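Chapter 4
Inflation, or Why Your Grandfather Bought a House for the Price of a Sofa

In this chapter:
What a price index measures, and what it leaves out
The difference between nominal and real returns
The rule of 72 and how far to trust it
Cash, and the quiet cost of holding it

In August of his first year at work, Farzad Tabrizi put 10,000 pounds into a savings account at the Stolar Building Society and forgot about it. He was 26, the rate was 2 per cent, and he had other things on his mind, chiefly a motorbike. The society, to its credit, didn't forget. It sent him a statement every year showing that he was slightly richer, and every year he put the statement in a drawer and felt prudent.

Prices over the same stretch rose by 3 per cent a year. When Farzad opened the drawer a decade later he had 12,190 pounds, near enough. To buy what his original deposit would have bought, he needed 13,439. He had been paid interest for ten years and had become poorer by the price of a decent holiday. The motorbike would at least have got him to work.

Economists describe the first of these figures as nominal and the second sort of reckoning as real, which is as close as the profession comes to an insult. A nominal sum is the number printed on the statement. A real sum is that number after you have asked what it will buy. Most of personal finance goes wrong in the gap between the two, and most advertising for savings products is written by people who would like you to stay on the nominal side of it.

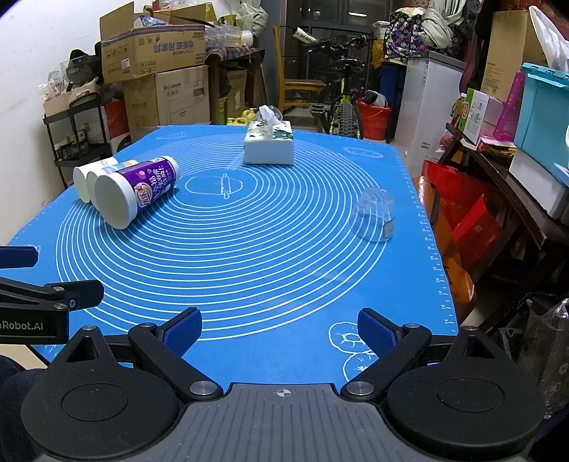
Mahsa Jalali, reading a draft of these pages, objected that savers aren't as dim as we make out, and that plenty of them know perfectly well their cash is shrinking and keep it anyway so they can sleep. She has a point, and section 4.5 has been rewritten on account of it. Money you may need next month has no business being anywhere exciting. Paying a small real cost to have it within reach is a fair bargain, provided you know you are paying it. Farzad didn't.

There is a second difficulty. The inflation rate in the news is worked out from a basket of goods bought by an average household, and you have never met that household. It rents a bit and owns a bit, and it buys a fraction of a new car every year. If you spend heavily on rent and train fares, your own rate may be well above the published one - a pensioner who owns her home and grows her own beans may find hers below it. Section 4.2 shows you how to work out a personal rate from your bank statements. Students have described this exercise as tedious, and they are right.

Over a working life of 40 years the effect stops being a nuisance and becomes the main event. At 3 per cent, prices a little more than triple. A pension pot that looks handsome today should be divided by 3.26 before anyone orders the boat.

Before you read on, find the rate on your own savings account and write it down. You will need it for the first exercise - and if it takes more than two phone calls to find out, write that down as well.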